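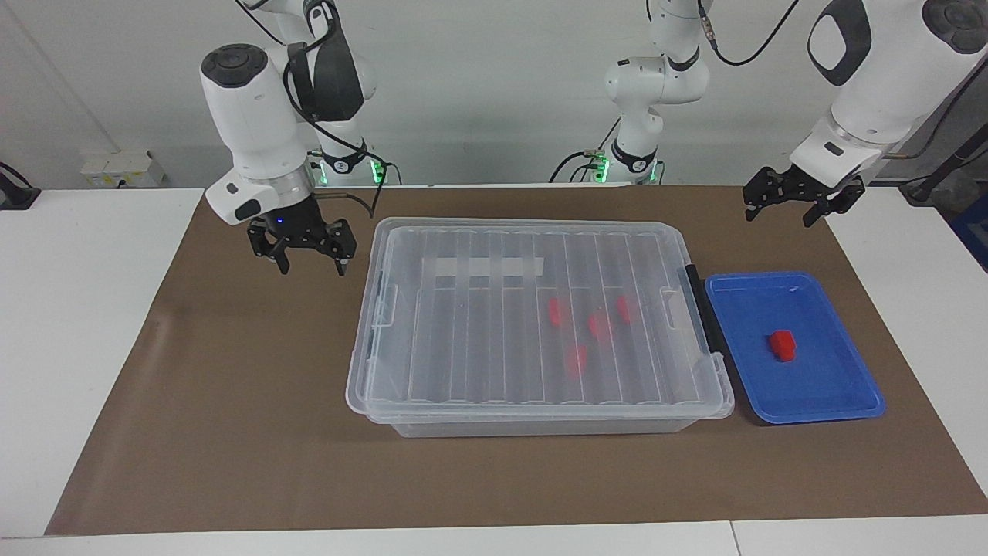 Publicado por Stella Biwott – enero de 2022 – Foro Urnport > Acústica y aislamiento > Suelos y forjados

Tema: Ruido de impacto en forjado de madera, ¿lámina bajo tarima o techo desacoplado?

Stella Biwott escribió:
Vivienda en planta primera, edificio de viguetas de madera con entrevigado de yeso y cascote. Pisadas del vecino de arriba perfectamente audibles, sobre todo talón. Ruido aéreo (voz, televisión) tolerable. El vecino va a cambiar la tarima y acepta colocar debajo lo que le digamos, siempre que la cota no suba más de 4 cm.
Opciones que manejo:
Lámina Ginilbridge de polietileno reticulado, bajo tarima flotante.
Panel de lana mineral de alta densidad con doble placa de yeso-fibra encima, y la tarima sobre eso.
Techo suspendido por mi lado, con amortiguadores y lana en la cámara. Altura libre actual 248 cm, así que no me sobra mucho.
Presupuesto por mi parte, 3000 euros. ¿Por dónde empezaríais?

vigueta_rota escribió:
Por arriba, siempre. El impacto se corta donde se produce. Una vez que la energía entra en las viguetas se reparte por los muros y el techo solo te quita la parte que baja en directo.
La lámina fina descártala. Los valores de mejora de catálogo se miden sobre losa de hormigón normalizada y en madera no se cumplen ni de lejos. Iría a la segunda opción.

dnt_w escribió:
De acuerdo en lo de la lámina, en desacuerdo con el resto. El talón es baja frecuencia, por debajo de 100 Hz casi todo. Un suelo seco con 4 cm totales tiene poca masa y la resonancia le va a caer en mala zona. Se notará mejoría en tacones y en objetos que caen, y el golpe sordo seguirá ahí.
Con ese presupuesto, techo con cámara amplia y doble placa. La resonancia baja con la masa y con el espesor de cámara, no hay otra.

vigueta_rota escribió:
¿Cámara amplia con 248? Echa la cuenta. Amortiguador, perfil, dos placas de 15, y se queda por debajo de lo que admite la ordenanza en muchos municipios.

dnt_w escribió:
Depende de cómo esté el falso techo actual. Si hay cañizo colgado, al retirarlo se recupera altura. Stella, ¿qué hay entre el yeso que ves y la cara inferior de las viguetas?

Stella Biwott escribió:
Abrí una cata en noviembre. Cañizo clavado directamente a la vigueta, sin cámara. La vigueta tiene canto suficiente, pero el entrevigado está lleno de cascote y no pienso vaciarlo.

muro_medianero escribió:
Y haces bien. Ese cascote es la única masa seria que tiene el forjado. He visto reformas en Wumolbridge donde lo sacaron para «aligerar» y después se oían hasta las conversaciones.
Sobre la discusión: tenéis razón los dos a medias. Yo haría el suelo ahora, aprovechando que el vecino levanta la tarima, y dejaría el techo para una segunda fase si hace falta. El suelo solo se puede hacer una vez.
Dos detalles de ejecución:
Banda perimetral en todo el contorno, también en pilares y en el paso de radiadores. Se recorta después de colocar la tarima.
El rodapié se fija a la pared y no apoya en el suelo. Con un solo contacto rígido se pierde buena parte de lo ganado.

dnt_w escribió:
Acepto el argumento del calendario. Sigo sin aceptar que eso resuelva el talón. Que quede escrito para cuando vuelva al hilo.

Stella Biwott escribió:
Gracias. Para el panel me ofrecen el Muriithi de 80 kg/m³ o uno más denso de otra marca, con rigidez dinámica sin declarar en ambos. ¿Sirve la densidad como criterio?

muro_medianero escribió:
No. Pide la rigidez dinámica en MN/m³ y la compresibilidad. Si el distribuidor no las da, cambia de distribuidor. La densidad sola no dice nada de cómo trabaja bajo carga.

vigueta_rota escribió:
Y antes de comprar, que alguien mire la flecha de las viguetas. La doble placa de yeso-fibra ronda los 25 kg/m² – en un forjado de esa edad conviene comprobarlo.

Stella Biwott escribió:
Pedidas las fichas. Lo de la flecha lo consulto con el aparejador antes de cerrar nada con el vecino.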